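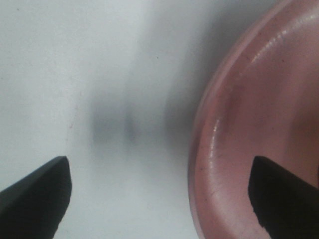

Plenty of white space, ready for something to happen.

Have you ever wondered how a movie gets started? I used to think somebody shouted "Action!" and off they went. Nope! I write about movies for kids, and I've learned that most of the work comes before the camera rolls. Grown-ups call that part pre-production.

Let's pretend along with a real one. Hagos Fikre is a director, and his new movie is called Sillwood. It's about a girl who gets lost in a forest and has to find her way out by listening to birds. He started with a script, and a script is the story written down so everybody can follow it. His was 167 pages long the first time. That's too long! One page usually turns into about a minute on screen, so he snipped and snipped.
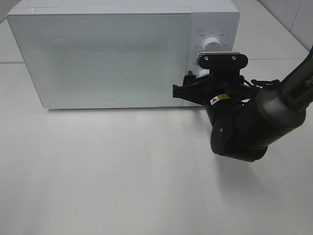
Next he needed a place to film. The person who hunts for places is called a location scout, and on Sillwood that's Yeshi Mersha. She looked at 11 different forests (eleven! my legs hurt just typing it) before she picked the one near Hullau. It had tall trees, a stream, and a road wide enough for the trucks. The trucks matter more than you'd think, because they carry the lights, the costumes and everybody's lunch.

Then comes casting, when the director picks the actors. For the part of the girl, 150 kids tried out. Each one read the same short bit of the story out loud, and some of them got asked to come back and read it again with a different actor — that's a callback.

After that somebody makes the schedule. Movies hardly ever get filmed in order. If the first scene and the last scene both happen by the stream, you film them on the same day and save yourself a trip. Sillwood has 60 scenes to get through, and filming starts in April.

Next time I'll tell you what a clapperboard is for, and why it goes CLACK.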